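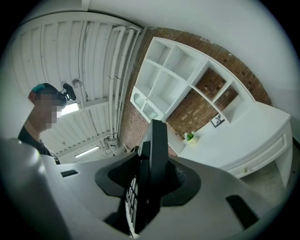

Can a Robot Clean Up Your Room Yet?

Have you ever looked at a messy desk and wished somebody else would tidy it for you? Plenty of grown-ups wish for the very same thing, and they have been wishing for it for a long, long time. In cartoons, robots cook the dinner and fold the socks before breakfast is over. In real homes, well, things are going a good deal slower -- but they are going!

Some machines already do chores very nicely. A dishwasher washes plates, and a robot vacuum rolls around the floor eating crumbs. Each of those machines has one job, though, and it does that job the same way every time. Ask a robot vacuum to put away your crayons and it will just bump into the box.

Tidying is harder because every mess is different. Think about a keyboard. It is long and flat, so you might want both hands to lift it, and then there is the cable, which bends and twists however it likes. You have been practicing with your hands since you were a baby, so you hardly have to think about it. A robot has to learn all of that from the beginning. 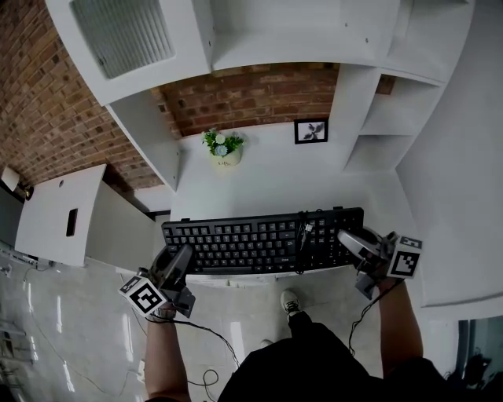
Two grippers, one keyboard, and a very tangled cable.

So how does a robot learn? One way is to let people show it. A person holds a gripper in each hand, a bit like wearing big clumsy pincers, and does the chore with those instead of with fingers. The black-and-white squares on the grippers are markers, and a computer can use markers like these to work out where each gripper is and which way it is tipped. Then the person does the chore again, and again, and again. At a project called Fultau, people showed their robot how to straighten up a desk 2000 times. (Imagine being told to tidy your desk 2000 times!)

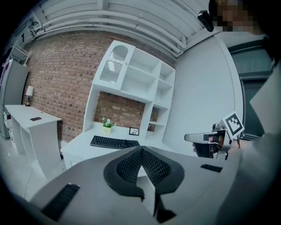

Robots also need to know where things belong, and that can be the trickiest part of all. You know that a toothbrush goes in the bathroom and a cereal bowl goes in the kitchen. A robot has to learn that a keyboard can stay on the desk beside a plant in a yellow pot, and that the plant must never, ever be turned upside down. A phone lying on a side desk might be right where somebody wants it, too.

Can machines do our chores yet, then? A few of them, slowly, and with people close by to help. In March, the Fultau robot will try 3 new chores, and the one we are most excited about is matching up socks. Until then, I'm afraid your room is still your job!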